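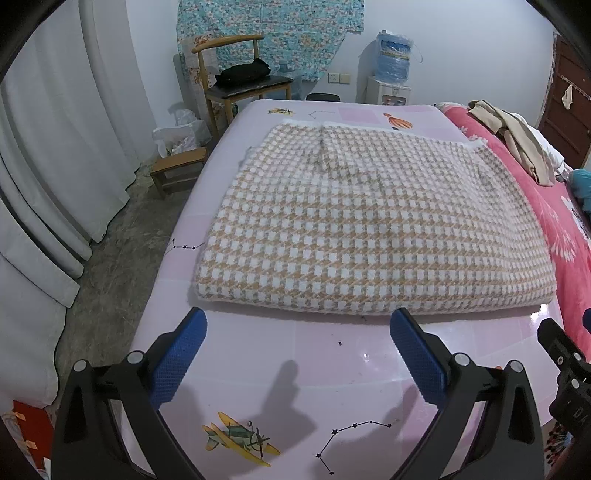
The Gudari is a heated mattress pad, and I bought the queen size in February after the furnace in our upstairs zone quit for the second winter in a row. I have now slept on it long enough to have an opinion. I sleep cold and my husband sleeps hot, and before this we handled the problem with layers on my side of the bed. The main one was a thick check blanket in tan, white and light gray with a fluffy white trim along one edge, folded up on our pale pink bedding whenever it isn't needed. I still like that blanket. I had three more like it piled on me by January, and the weight was making my feet ache.

I looked at four products before ordering. The Leckie was the cheapest and had one control for the whole bed, so that was out. The Brekavia had good dual controls but came only in sizes for mattresses up to 12 inches deep, and ours is 14. There was also a heated throw from Plakico, which my sister owns and likes for the couch, but a throw slides off in the night and I wanted something under me. The Gudari has two controls, fits a deep mattress, and cost $177 with shipping.

Setup

The pad goes over the mattress and under the fitted sheet. It has a stretchy skirt like a regular mattress pad. Getting it on took two of us, and the last corner took some swearing. Once it was on it stayed on. I have changed the sheets every week and have not had to pull the skirt back down once.

The cords come out at the foot of the bed, one on each side, and each has its own plug. You need two outlets, or a power strip that the manual says not to use. Our outlets are both behind the headboard, so the cords have to run the length of the bed to get there. They are long enough, just barely, and then the controllers have to come back up to the nightstands. I pinned mine along the bed rail with the kind of clips you use for holiday lights. If your outlets are at the foot, you will have an easier time than I did.

The manual is one folded sheet with very small print. The important part is that the pad should lie flat with no folds, and you should not tuck the heated area under the mattress. It also tells you to keep pets off, and our cat has not read it.

Heat

There are ten settings. I preheat at seven for half an hour and then drop to two. Setting two is a mild warmth that I mostly notice when I roll over to a part of the bed that the pad doesn't cover. Setting three is fine on a really cold night. I tried five all night once and woke up at 4 a.m. with a dry mouth and my pillow on the floor. I have used ten only to see what it did, and it is too hot to lie on for more than a few minutes.

The heat is even down the middle and weaker toward the edges. The last few inches on each side have no wires at all. That doesn't bother me, but if you sleep right at the edge you will be half on and half off. The foot area runs a little warmer than the rest, on purpose according to the box, and this is my favorite thing about it. My feet are warm when I get in and they stay that way.

The two sides are properly separate. My husband has his turned off almost every night and says he can't feel mine. He did turn his on when he had a cold, and he admitted he saw the point.

I measured the bedroom with a cheap thermometer for a couple of weeks. With the furnace down it was dropping to 58 by morning. I would not have called that livable before, and with the pad I slept through it. The furnace has been fixed and we have left the upstairs set lower than we used to. I can't give you a number for the savings because the rates changed in the middle of everything.

Comfort

You can feel the wires if you go looking for them. Through a fitted sheet, with your hand pressed flat, they are there. Lying down I notice them only at the shoulder, when I am on my side, and only in the first minute or so. Our sheets are on the thin side. With flannel I couldn't feel them at all.

The fabric is a quilted polyester that is a bit noisy. It has gotten quieter since the first wash. It does not breathe as well as the cotton pad we had before, and I plan to take it off for the summer.

Controllers

The controllers are the weak part. They are black plastic with a plus and a minus button, a power button and a display. The display is far too bright. It dims after a minute, but even dimmed it lights up my side of the room, and I ended up putting a piece of masking tape over it. My husband's goes in the nightstand drawer.

There is an automatic shutoff at 10 hours and you can't change it. For most people that will be fine. I work from bed some Saturdays — I know — and it has gone off on me in the middle of the morning. You press the power button and it starts over, but it forgets your last setting and goes back to five. It does that every single time you turn it on. I would like it to remember that I have never once wanted five.

Also, the buttons beep, and I haven't found a way to stop them.

Washing

You unplug the cords from the pad and it goes in the machine on gentle, cold. I have washed it twice. The first time I used our own washer and it came out fine, though it was heavy and the spin cycle walked the machine a few inches across the floor. The second time I took it to the laundromat and used one of the big front loaders, and I will do that from now on. It says you may tumble dry on low. I hung it over the shower rod for a day and a half instead. The connectors must be completely dry before you plug it in, and I gave them an extra night.

Nothing has shifted or bunched, and it heats the same as before.

Customer service

I had to contact them once. One of the cords arrived with a bent pin and wouldn't seat in the pad. I sent a photo through the form on their site and got an answer the next day from a man named Archie MacAulay, who asked for the number on the tag and mailed a new cord without making me send the old one back. It took eight days to arrive, so for eight days only my husband's side worked. We traded sides.

The warranty is five years on the pad and two on the controllers. You have to register within 35 days of buying to get the full term, which I think is a bit sneaky, so do it when you open the box.

Compared with more blankets

I asked myself whether I could have just bought a better comforter for the same money. I had already tried a version of that. A pile of covers keeps in whatever heat you have, and when I go to bed cold it takes me an hour to make any. The pad takes care of that first hour. Now I use one comforter, and I add the check blanket across my feet when I am reading and haven't turned the heat on yet. The other three went to the linen closet.

Who should skip it

Anyone who needs a dark room and isn't willing to use tape. Anyone with a foam mattress should check with the mattress maker first, as some of them don't want heat on the foam. And if you have diabetes or any trouble feeling heat in your feet, talk to your doctor, because the foot section does get warm.

I would buy it again at the price I paid. Four stars, with one off for the controllers. If they ever sell a replacement controller with a dimmer screen I will order it and update this.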